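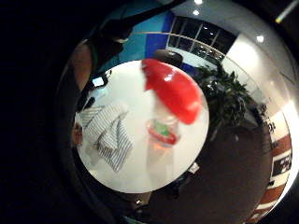
Fathima Ranasinghe thinks I should just get a bigger table and stop moaning. Noted. But the round white one stays, it cost me 50 at the Killus sale and I like it.

So, tidying. Rule from today - nothing lives on the table overnight. Striped towel gets folded properly, not dumped. The red thing goes back in the cupbord, clear cup to the sink. Takes 3 minutes, I timed it in July and then stopped doing it, obviously.

Still no place for the post. Maybe a hook by the door? A basket? Got to run, more tommorow.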